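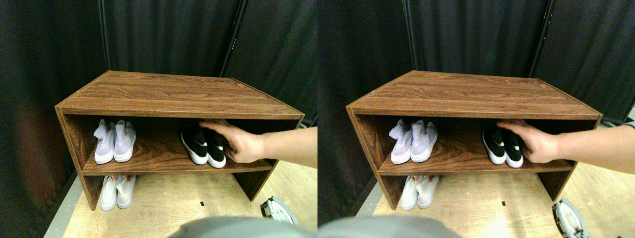

A low shoe cabinet with one shelf, and a pair of black-and-white sneakers under a hand.

About Undow

We make small furniture for the part of the home where everybody takes their shoes off. Hallways, mudrooms, the two feet of floor behind an apartment door – we love them all! Undow started with one low cabinet and a pile of sneakers that had taken over a front hall, and shoes are still what we think about most of the day.

Our workshop and showroom share one building, and we now have 10 people between the two. Last year we sent out 2320 pieces, most of them shoe cabinets and benches, plus a good number of coat rails (the rails surprised us, we only made them to fill a gap in the catalog).

What we like

Open fronts. A door is one more thing to deal with when your hands are full of groceries, and an open shelf lets you grab a pair and go. We like a cabinet low enough that a child can put her own shoes away, and a flat top where you can drop the mail. And we like using the floor: leave the bottom open and a pair can stand right there under the shelf, which is handy for the ones you wear every day.

Our lines

Fluretti is the low one, open at the front, in warm reddish-brown wood grain or plain white. Ragab is the taller version for families, with a shelf for boots at the bottom. Satex is the bench, and it's the one we all seem to have at home. Every line ships flat with the screws sorted by step, and spare parts stay on our shelves long after a model is retired. Lost a shelf pin in a move? Write to us and we'll mail you one.

Come see us

The showroom is open until 6 p.m. and closes for most of August. Bring your shoes, really! Bring the big winter boots and the high-tops and try them on the shelves before you decide. Customers have sent us 493 photos of their entryways so far and we'd love to get to 1000, so if you have one of our cabinets, please add yours. Messy ones are very welcome.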